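Speaker notes: stuttering in the early grades
Corkport parent evening, 06/07/2022

Okay, start slow. Say hi, thank the library for the room, and tell people they can grab coffee whenever they like. I want this to feel like a chat, so I'll skip the definitions slide unless someone asks.

Open with the boy from my first year in Merrick. He'd get stuck on the first sound of his own name, so he started telling new kids he was called something else! I love that story because it shows what's going on under the surface. The repeats and the blocks are the part we hear. The word-swapping, the staying quiet, the "I don't know" when he knew perfectly well, that's the part we miss.

Then the three things to listen for. Repeated sounds (b-b-ball), stretched sounds (sssssnake), and blocks, where the mouth is ready and nothing comes out. Do each one out loud. Don't rush the block, let the room sit in it for a second, it's uncomfortable and that's fine.
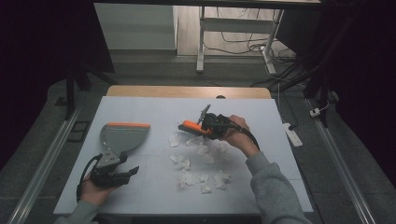 Next bit is what to do at home, and this is where the questions usually come, so leave time. Slow your own speech down a little. Wait. Keep looking at the child in a normal, friendly way while they finish. Please don't say "take a breath" or "start again" (I said it for years to my own nephew, so no judgment from me). Don't finish the word for them, even when you're late for the bus.

Mention our screening in the Stiditz schools. We saw 1037 children and 49 of them were referred on for a full assessment. Being referred doesn't mean a child has a stutter, so say that twice, somebody always goes home worried.

If they ask about age: plenty of little ones go through a bumpy patch and come out of it. If it's been going on for 12 months, or the child is upset by it, or it runs in the family, call us. You don't need a doctor's note.

Last thing, the Drusska group for school-age kids starts up again in December. Sign-up sheet is by the door. Then questions, and leave the handouts on the back table.

Contact: Corkport Speech and Language Clinic | © 2022 | Back to top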